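Six rules I keep for simulated kitchen runs

I've been writing practice rules for simulated manipulation work since December. Most of them came out of runs I had to throw away. A friend at another lab asked for the list, so I cleaned it up over a weekend and I'm putting it here too.

Some background. I work on a small benchmark called Nikska. A simulated arm does household jobs in made-up rooms, and we record everything from a couple of viewpoints, including one close to the gripper. The rooms come from a layout generator called Givadeo, and the scoring scripts are a separate package, Asau. I maintain the scripts and review the runs before they go out to anyone.

None of this is a formal standard. The formal ones I've read are mostly about real machines near real people, and they should be. In simulation you can't crush a hand, so people get loose about everything else. Then the numbers don't match between two groups and it takes a month to find out why.

1. Fix the room before you start counting

Pick the layout, save it with a hash, and don't touch it until the batch is done. That covers wall tiles, panel colors, lights and whatever is hanging on the wall. I used to think textures were decoration. Then I swapped one floor material halfway through a batch and the policy's success rate moved by more than the change we were trying to measure. 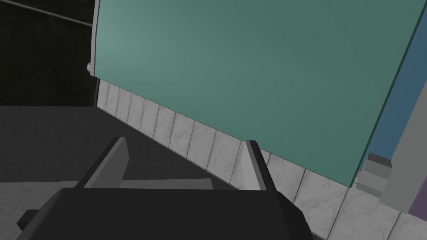

If you do need variety, plan it. Decide up front which things are allowed to change, write them down, and put the seed in the run log. A random room is fine as long as I can get the same random room back next year.

2. Write down what counts as done

Do this before the first run, in one or two sentences a new person could apply. "The object is on the shelf" is not enough. Does it have to be upright? Does the gripper have to let go? How long does it have to stay put?

We use 30 simulation steps of no contact and no movement above the threshold. It's an arbitrary number. I picked it, Asau checks it, and every group that uses our scripts gets the same one. An earlier version of the check lived in the head of whoever was reviewing, and I was two different reviewers depending on whether I'd had lunch.

3. Keep the failures

All of them, with the same logging as the good runs. Our last full batch was 3,000 runs, and the failed ones were more use to me than the rest. If disk space is a problem, drop the frame rate across the whole batch. Don't delete by outcome.

This includes boring failures, the kind where the arm hovers until time runs out. I once filtered those as "no attempt" and it made a bad policy look pretty decent -- I had to send a correction to three people.

4. Check the gripper view by eye

Automatic checks tell you the image has the right size and isn't black. They don't tell you whether the fingers can be seen clearly, or whether the body of the gripper covers the spot where the work is meant to happen. I look at 25 runs per batch, chosen by the script so I can't pick favorites, and I open the first and last frames plus one from the middle.

The things I look for are dull. Are both fingers in view? Does the camera pass through a wall or a cabinet at any point? Is there enough light on the surface to tell it apart from what's past it? Dark materials next to other dark materials cause trouble, and I'd like to see a contrast check in the layout step one day.

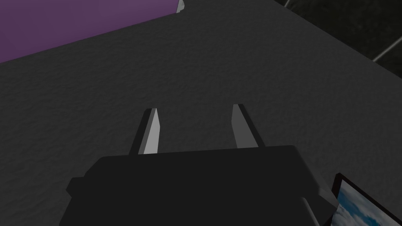

5. Report the time limit

Ours is 90 seconds of simulated time. Whatever yours is, print it next to the success rate every single time. A policy that gets there slowly and one that never gets there look the same under a short limit. Say whether you mean simulated seconds or wall clock, too. I've read papers where I couldn't tell.

6. Don't talk about the real world unless you went there

A good score in Nikska means a good score in Nikska. We've been comparing a few tasks against a physical bench called Mac Suibhne, and the ranking of policies held up for picking and placing but not for anything with a hinge. Drawers were bad. Our simulated friction is too kind, and I don't have a fix yet.

So the rule is that any sentence about real hardware has to point to a test on real hardware. It makes the write-ups shorter.

I have a half-written seventh rule about naming versions, but we broke it ourselves last month, so it can wait until I've renamed the folders.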